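Workshop build log / Issue 42: towel folding, width reading drifts on left gripper
Opened by: Sreekumar Naidu
Opened: 2018-02-13
Project: Trernik (two hand-held grippers, towel set)
Status: open
Priority: normal, though I'd argue for higher

What is wrong

The left gripper reports its fingers as further apart than they are. It starts out fine. After a while the closed position reads as slightly open, and then the error stays there until someone unplugs the thing. The right gripper does the same job on the same table and doesn't drift, or not enough for me to care.

This was marked as fixed in December. The note says "recalibrated, seems good now". I don't accept "seems good now" as a fix, and I'd like whoever closes this one to write down what they changed.

Why it matters: if the recorded width is wrong, then every fold we teach with it is wrong by the same amount, and the arm that's meant to copy us later will close on air next to the cloth. Thin cotton shows it up worst. The fleece is forgiving, so people test on the fleece and go home happy.

What I was told to try first

The Dristolo help page for the finger sensors lists the usual: restart, update, recalibrate, check the cable, check for magnets nearby. I did all of it in that order. The update changed the colour of a menu. Recalibrating works for nearly 30 minutes and then we're back where we were.

Stomeden, who printed the housings, say the slots are within their limits and it must be the sensor. Dristolo say it must be the housing. I have both replies saved and neither of them asked for a measurement.

Test setup

Both grippers on their normal leads. Dark grey fleece towel on the white table, one fold at a time, second gripper working the far edge. Same recording settings as the last batch. Left gripper closed fully on nothing between folds, and the reading written down each time.

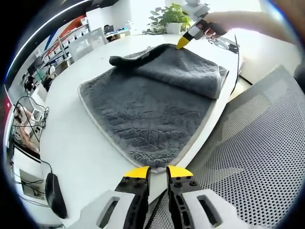
Results, first round

Start: 0 mm closed. Good.
After 7 folds: 0 mm closed. Still good.
After 30 folds: 1 mm closed. Here we go.
After 42 folds: 2 mm closed, and it stayed at 2 with the gripper set down and left alone.

So it isn't the hand squeezing harder as the hand gets tired, which was the favourite theory on Org. I never liked that one. A tired hand doesn't keep pressing after you've let go.

Swapped the leads over and ran it again. The drift stayed with the left gripper. That clears the lead and the port, in my view. I'd been fairly sure it was the lead, for what that's worth, and had a new one ordered. It can go in the spares drawer.

Results, second round

Swapped the yellow tips between the two grippers. No change. I only did this because it was suggested twice in the chat and I was sick of reading it.

Then I took the fingers off the left one. The small screws that hold the black plates were not all tight. Two of them turned with no effort at all. Tightened everything, put it back together, recalibrated, and started the folds over.

After 42 folds: 0 mm closed.
After 120 folds: 1 mm closed.

Better, clearly. Cured, no. If loose screws were the whole story I'd expect it to read 0 all the way through, and it doesn't. Something is still moving, or warming up, and I can't say which from these numbers.

I also pulled the towel over at an angle for part of the second round, to load the fingers sideways the way they get loaded in a real session. A straight pull is too kind to them.
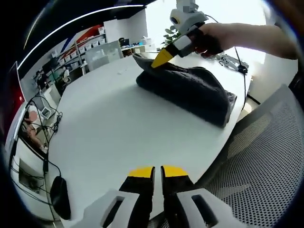
The sideways load did make one difference: the reading jumped by 1 mm and came back when I let go, several times. Before the screws were tightened it jumped and did not come back. I take that as a sign that the plates were shifting on the housing and the sensor was telling the truth about it, more or less. Which would make the Dristolo people right, annoyingly, at least for half of it.

What I don't believe

That thread glue on the screws will finish this off. It's worth doing and I'll do it, but I've seen it offered as the answer to everything from noisy fans to a wobbly bench.

That we can correct the old recordings by subtracting a fixed amount. The error grows as the session goes on and we have no closed reading between folds for any of the earlier batches. Anyone who wants to guess it can put their own name on the file.

Still to do

Put a closed reading at the start and end of every batch, both grippers. It takes seconds.
Thread glue on all the plate screws, left gripper first, then leave it overnight.
Run another 120 folds from cold, with the gripper left switched on but idle beforehand the second time, to see if heat comes into it.
Send Stomeden and Dristolo the same table of numbers in the same message, so they can argue with each other.

Please don't close this until the idle test is in. And please don't use the left gripper on the thin cotton until then, the fleece only.

S. Naidu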